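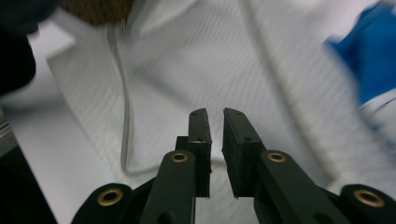 Wrist view, fingers open over striped white cloth.

Home | News | Software | Hardware | Archive

The October release of Mudham, our recording and replay tool, changes how it handles blurred frames. The old version dropped any wrist frame that scored under 100 on the sharpness check. That threw out a lot of fast reaching motion, and policies trained on what was left tended to hesitate above the cloth. The new version keeps the frame and lowers its weight -- the gripper pose still comes through at full rate.
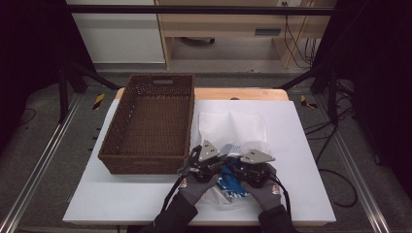
Head view, both grippers over the blue package.

Head and wrist streams are now lined up on one clock. The limit is 14 milliseconds of drift, and an episode that goes past it is flagged in the viewer. You can change the limit in the config file, but please leave it alone for shared data.
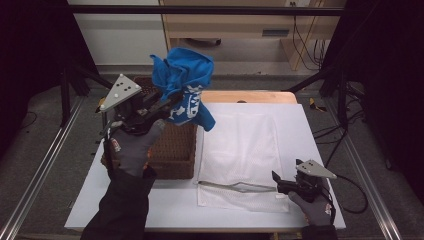
Labeling two hands

Cheema, the labeling tool, now has a separate track for each gripper. One can be marked "holding" while the other is marked "empty," which the single track could not do. Old labels load into both tracks and need a check by hand. We have 117 episodes left to convert. Mesh and clear plastic still confuse the segmenter, so draw those masks yourself for now.
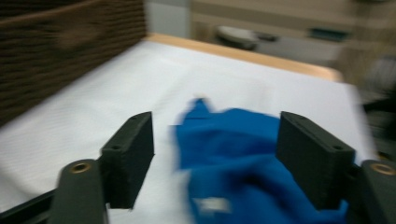
Iqra Jadoon

The planner side is smaller. Grasp points on bunched cloth are now picked from the last 2000 milliseconds of wrist video instead of a single frame. It costs some memory. Cleltunley users should update Mudham first, then Cheema -- the other order breaks the episode index. Send bug reports with the episode number and the log attached.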